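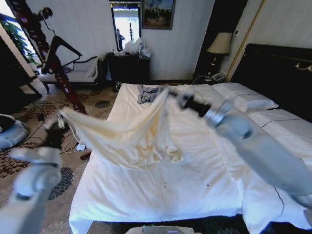 2020-01-17, Flirthorpe room, linen notebook

Good day. Long day, and hot enough outside that the room felt like a reward, but a really good one. Writing this up before I lose the order of it. Topics were the cream sheet, the towel on the hook, and what to do about the doona, which I've changed my mind on twice since November and have now changed my mind on again.

Starting point for anyone picking this up cold: we want a written method for the Flirthorpe room linen that covers stripping, checking, folding and dressing, and that still reads sensibly to someone who wasn't there when we worked it out. The Boltine sheet says "fold in half and half again" and leaves it at that. Fine for a pillowcase! Not much help with a bedsheet over a bed that size.

Sheet, corner work

I love this part and could talk about it all afternoon. Take a sheet by two opposite corners and hold them over the bed and you don't get a flat edge at all, you get a big soft droop, a V with all the creases running down into the bottom of it. Every one of those creases is telling you where the spare cloth is. If you lower it from there the V lands first, the rest of the sheet piles on top of the V, and you spend the next few minutes hunting for an edge in a heap of cream cotton.

So, the order we settled on:

Find a corner first. Any corner. Don't start from the middle of a hem, however tempting it looks.

Run along the hem to the next corner along the same side. Adjacent, not opposite. I've underlined this in the paper copy.

Open the two corners out until the hem between them goes nearly straight. A bit of sag is all right. A V isn't.

Lower slowly, bottom hem touching the bed first, and let the cloth lie back on itself.

Bring the top hem over to meet the bottom. Square the corners before smoothing anything.

Smooth from the fold outward. If you smooth toward the fold you push a ridge into it and it stays there through every later fold.

I'd had steps five and six the other way round in the old entry. Please cross that out if you have a printed copy.

One thing I'd still like to sort out is how much tension to put on the hem. Too little and you're back to the droop, too much and the corners of the cotton pull into little ears that won't sit flat afterwards. My feeling at the moment is to pull until the hem lifts clear of the doona and then stop. There must be a better way of writing that down. Suggestions in the margin, please.

Colour

The cream sheet is going yellow. Slightly, and you could argue it's the warm light in the room, but put it over the white doona and you see it straight away. It's a lovely background for judging colour, that doona. I'm going to start doing all the shade checks over it and stop carrying things to the window, where everything looks fine.

I've put down three possible causes: age, not enough rinse, or body oils that the warm cycle isn't shifting. We'll try an oxygen soak on one sheet from the same stack and leave its neighbour alone so there's something to compare against. No chlorine on the creams, ever, whatever the bottle says. It strips the cream unevenly and you end up with a sheet like a map.

Other things on or near the bed

For the dressing method the bed needs to be clear before the sheet goes anywhere near it. There was a bit of grey cloth up toward the head end, and that kind of thing is exactly what gets swallowed into a fold and turns up in the linen press a fortnight later. Adding a line to the method: clear the head end first, then the foot, then look again at the head end.

White plastic bags were heaped on the dresser under the mirror. Bags on the dresser is fine by me as a staging spot, but I'd like them flattened and stacked so a clean pillowcase can go down next to them without sliding off.

Pillows: two, white, thin dark trim. The trim is a gift because it shows you at a glance whether the case is on straight. If the line wanders, the seam's twisted inside. Wish every case had it.

Towel on the hook

Now the bit I was looking forward to. The Sung guide has a hanging method for towels that I'd always put down as fussy, and I take it back, it's great. Loop the towel at its top over a thin metal hook and let the rest fall. It makes a cone: pinched at the top, spreading as it comes down. The folds more or less arrange themselves and you can get in behind them, which you can't do with a towel lying flat on a bed.

Ours is a cream-white one and I'd been treating the whole thing as "the towel problem" when really it's a few separate jobs. Notes on each:

Hanging. Loop a decent amount over the hook. Too small a pinch and the weight of the towel drags it off (the towels on the order form are 400 gsm, which is heavy enough to walk itself off a smooth hook if you're mean with the loop).

Opening. Go in under the folds from below and work upward. The outside fold always looks like the edge and often isn't. Feel for the hem, it's the thickest line on the towel.

Taking it down. Support it below the hook before lifting. Lift up and over the bend, don't drag it across. Metal hooks are kind to terry loops right up to the moment you pull sideways, and then you have a long snag and a towel for the rag bin.

Folding after. Thirds lengthways, then in half. The hanging takes out most of the bed creases so you don't need to shake it, and not shaking it means no lint over the dark furniture. Very happy about that last part.

I want to do a proper side-by-side, hook against flat, using 17 towels from the Bavileck box. All of them washed together, same cycle, same dryer load, then hung and folded by whichever method they draw. We'd look at finished fold squareness and at how many snags turn up. If anyone has a view on how to score squareness that isn't just me squinting along an edge, I'd be thrilled to hear it.
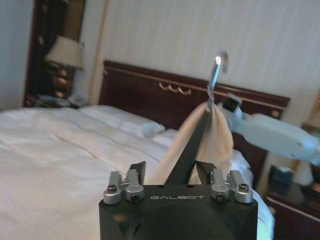

Stain check

Lifting is by far the best way to look for stains and I'm annoyed I spent so long doing it flat. Raise an upper corner high over the bed so the sheet hangs in one long drop with the lower part resting on the mattress. The light gets into it from the side, the folds open, and faint marks that vanish on a flat sheet come up quite clearly.

Case in point, a few faint yellowish marks on the cream sheet, low down near the bottom of the drape. I'd have passed that sheet on a flat check. Goes in the soak pile, and I'm going to circle the marks in washable thread so we know where to look afterwards. Pencil rubs off and the laundry pen has let me down before. 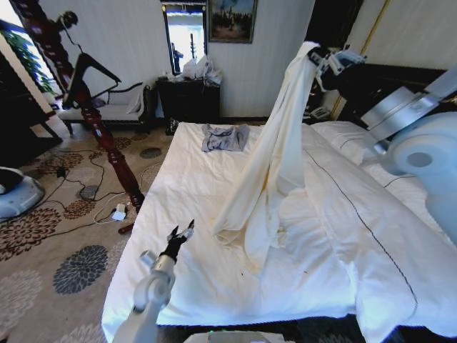

The white bedding wants the same care, by the way. There are small dark specks on it that I'd like gone before the next round. Lint roller first, then a dry brush, then a damp cloth only if the first two don't shift them. Please don't start with the damp cloth! If it's lint you've done no harm, but if it's anything with a dye in it you've just made a row of little smudges on a white doona.

Proposed check sequence for any sheet coming off the bed, then: raise one corner, look down the drape, let it settle, raise the neighbouring corner, look again from the other side. Put it straight in the soak pile if you see anything at all. Don't stand there debating whether it's a shadow. I do this every time and it's always a mark.

Doona

My new position is that the doona stays on while we work with the sheet. I know, I know, I argued for stripping it off. But it gives a soft flat surface, it holds the sheet still where the bare mattress lets it slip, and the dark line along its edge makes a handy guide for squaring the hem. Lay the folded edge along the piping and step back. If the gap grows from one end to the other, you're crooked.

Downside is that it's soft enough to pick up every dent and the dents print through into a thin sheet. Smooth it before each go.

The drop over the side and the front looks good as it is. I'd leave it.

Small room things

Keep the nightstand as it is, lamp and telephone both. Corners of a sheet can catch a lampshade when they come up fast, so come up slowly on that side.

Wipe the gold trim on the headboard with a dry cloth only. The polish leaves a film, and film finds its way onto pillowcases.

To do

Soak one cream sheet, hold back its neighbour.
Dig out the Bavileck box and check all the towels are the same size.
Rewrite the Boltine sheet instructions with the adjacent-corner step in big letters.
Ask for a second hook, same style as the one we have.
New lint roller, the old one is down to the cardboard.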